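Visit report: two-arm robot suppliers, for the equipment plan

Written up by Elisa Caputo, 22 Jul 2019

Three of us went: Chukwuemeka Haruna from the workshop, Nives Barbieri from purchasing, and me. The aim was to look at two-arm machines for the sorting and folding bench and come home with numbers we could put in next year's plan. We saw two suppliers, Varken in the morning and Elen after lunch. A third, Akinola, had canceled the week before and will send a written offer instead.

Varken has moved since Nives last dealt with them. The entrance is now on the canal side, and the parking is shared with a tile warehouse, so allow extra time. Ese Ojo met us at the door and stayed with us until we left. She runs their sales for small sites, and she had our list of questions printed out with notes in the margin.

We started with the price, at our request. Varken does not sell the two arms as a single item. The base unit, the arms, the grippers and the control computer are quoted separately, and a buyer can leave out whatever they already have. We have none of it. What we do have is a bench, and Chukwuemeka had brought its drawings.

The bench turned out to matter more than I expected. Ours is 6 inches too deep for their standard mount, so the arms would not reach the back edge with any strength left in them. Ese gave us two choices: cut the bench down or buy a taller mount. The taller mount is $2469. Chukwuemeka thinks he can cut the bench in a day, and I would budget for that first and keep the mount as a fallback.

Grippers were the next subject and took up most of the morning. The standard pair has two plain fingers on each hand. They are fine for boxes and stiff packaging. For cloth, you want a thinner fingertip that can get hold of a single layer, and those wear out. Ese was open about this. She said a site working with textiles every day should plan on changing tips every 15 weeks and should keep one spare set in the drawer. A set of tips is cheap next to the rest of the order, but it is a running cost and belongs on a different line of the budget from the purchase. 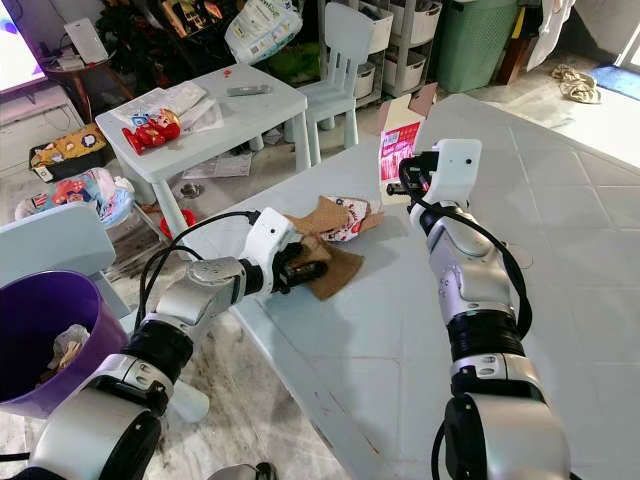
Nives asked who changes the tips. We can do it ourselves with a hex key. Changing a whole gripper is another matter, as the machine has to be set up again afterward, and Varken would prefer to send someone. A call-out is not included in the first year unless we take the service plan. The plan costs $3630 a year, paid in advance, and covers two visits, phone support on working days and software updates. Parts are extra. Nives wants to know if we can start the plan in the second year. Ese said she would ask and get back to us in writing.

Some smaller points from Varken that need to go in the plan:

Power. One ordinary grounded outlet per arm and one for the computer. They should not share a circuit with the heat press.

Cables. They run along the outside of the arms and need slack to move. Spare cable sets are worth ordering with the machine, as they take a while to come on their own.

Floor. The base is heavy and has to stand level. Our floor slopes toward the drain. Chukwuemeka will measure it.

Training. Two days at their site for up to four people, included in the price. Travel is ours.

Delivery. They are booking for the end of the year now. To get an earlier slot we would need to place the order in August.

Lunch was at a place near the station. The drive to Elen took longer than the map said.

Elen is a smaller company and works mainly with leased equipment. Chandrasekhar Hegde showed us around. The building is a single long room with the office at one end, and it was loud enough that we had to go back to the office to talk. Their control software is called Vukach. They sell it with other makers' arms and do not build any themselves.

The lease is simple on paper. One monthly payment covers the arms, the grippers, the software and repairs. At the end of the term, the machine goes back or we buy it at a price fixed in the contract. Chandrasekhar would not give a monthly figure without seeing our bench and our floor plan, so I can't compare the two suppliers yet. He did say that fingertips are included, with a limit on the number of sets per year. Nives asked for the limit in writing.

What I liked less is that the software license ends with the lease. If we bought the arms at the end of the term, we would have to pay for Vukach again as a new customer. Chukwuemeka also pointed out that any routines we had set up for our own goods would be stored in their format. I asked if they could be moved to another system and did not get a clear answer.

On the question of speed, both companies said much the same thing. Neither would promise a number of pieces per hour for soft goods. Boxes they will quote for. With cloth, it depends on the material and on how it arrives at the bench – in a heap, in a stack or one piece at a time. Both asked us to send a bag of mixed samples, and I think we should do that before anyone signs anything. Nives has started a box for this under the counter. Please put in a few of the awkward items as well as the easy ones.

Still open:

Varken to confirm the start date of the service plan.

Elen to send a monthly figure and the fingertip limit.

Akinola's offer, not yet received.

Floor measurements and a decision on cutting the bench (Chukwuemeka).

Insurance. I have asked our broker if a leased machine would need its own policy.

I have kept the printed price lists from both visits in the gray folder in the office. The Varken one has Ese's handwritten changes on the second page, so use that copy and not the one on their website.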